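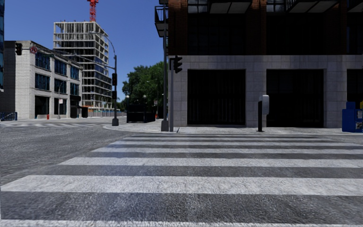 4. Setting up a street crossing run

This section covers the crossing exercise in the Dernow street simulator, from loading the map to saving the run log. It assumes the simulator is installed (Section 2) and that a Phí controller profile has been created (Section 3). Crossing runs use the low camera of the Tamilov sidewalk delivery unit. The view at the start position should show the stripes of the near crosswalk running toward the corner sidewalk, with the brick and grey stone building behind it on the right.

4.1 Before you begin

Close any other program that uses the graphics card. Confirm that at least 2 controller profiles are listed under Profiles, one active and one spare. The spare is used if the active profile is locked by an unfinished run.

CAUTION: Do not connect a physical unit to the same workstation while a crossing run is open. Drive commands are sent on the default channel and a connected unit may respond to them. Disconnect the unit at the base, not at the workstation.

4.2 Loading the map

1. Open the Map menu and select Dormont Corner.

2. Set Weather to Clear and Traffic to Off. Leave Pedestrians at the default setting.

3. Select Load. Wait until the status bar reads READY. The first load on a new workstation takes longer than later loads while the surface textures are unpacked.

4. Check the view against the start position. If the camera is facing away from the crosswalk, select Reset Pose. Do not turn the unit manually to correct it; the heading is recorded in the run log and the run will be marked as modified.

NOTE: Dormont Corner has two marked crosswalks. The exercise uses the near one. The fainter crosswalk on the far side of the intersection is not part of the scored route, and the planner ignores it unless Extended Route is turned on.

4.3 Camera height and exposure

The low camera is mounted close to the ground. The nearest stripe is seen at a very flat angle and takes up only a thin strip at the bottom of the view, and the stripes beyond the second one look narrower the closer they are to the curb.

1. Open Sensors, then Front Camera.

2. Set Mount Height to 200 mm.

3. Set Exposure to Fixed. Automatic exposure reacts to the bright paint on the crosswalk and darkens the building fronts, which reduces the number of usable landmarks.

4. Select Apply. The view will go black for a moment and return.

NOTE: The upper brick part of the right-hand building is in deep shadow at the default sun position. Loss of detail in this area is normal and does not need to be corrected.

4.4 Checking stripe detection

1. Turn on Overlay, then Ground Markings. Each detected stripe is outlined in green.

2. Confirm that all of the stripes on the near crosswalk are outlined. The paint is modelled with light wear and asphalt texture shows through it. Small gaps in an outline are acceptable. A stripe with no outline is not.

3. If one or more of the distant stripes is missed, raise Marking Sensitivity one step and repeat. Do not raise it by more than three steps -- above that, the coarse texture of the roadway to the left of the crosswalk starts to produce false markings.

4. Turn off Overlay before starting the run. Overlay graphics are written into the saved video if they are left on.

4.5 Setting the landmarks

The controller needs fixed landmarks on the far side of the crossing to hold a straight line. Landmarks are picked by hand the first time and stored with the profile.

1. Open Route, then Landmarks, and select Add.

2. Select the tall dark metal traffic pole near the left corner of the brick building. Save it as Primary.

3. Select Add again and choose the slim black post with the pale grey head, further right on the same sidewalk. Save it as Secondary.

4. Select Verify. Both landmarks should read LOCKED.

NOTE: Do not use the blue newspaper box at the far right as a landmark. It sits at the limit of the camera's field of view and is lost as soon as the unit drifts right.

NOTE: Do not use the shadows on the sidewalk. They move if the sun position is changed.

4.6 Signal state

The signal heads visible from the start position face away toward other approaches and the lenses cannot be read by the camera. Crossing permission is supplied by the simulator as a data message.

1. Open Route, then Signals.

2. Set Source to Message.

3. Set Message Timeout to 3,000 ms. If no message arrives within this period the unit holds its position and the status bar reads WAIT.

CAUTION: Signal messages are a simulator feature. A profile saved with Source set to Message must not be copied to a physical unit. Change Source to Operator first -- see Section 7.

4.7 Starting the run

1. Select the Run tab and choose Single.

2. Set Log Interval to 1,000 ms for a first run. Shorter intervals give a more detailed log and a much larger file.

3. Select Start. The unit holds until permission is received, then drives toward the curb.

4. Keep one hand near the Stop key during the run. Stop cuts drive power at once. Pause lets the unit finish its current movement and should not be used to avoid a collision.

5. At the low curb the unit slows and lines up square before climbing. If it stops short of the curb with code C12, open Vehicle and check that Curb Climb is turned on.

6. When the status bar reads COMPLETE, select Save Log.

4.8 Status codes

C04 Primary landmark lost. Repeat 4.5.

C07 Ground markings not found. Repeat 4.4.

C12 Curb climb refused. Check Vehicle settings.

C15 Profile locked. Load the spare profile, then release the locked one under Profiles, Maintenance.

Guide text revised 1/27/23. Applies to the Dormont Corner map only.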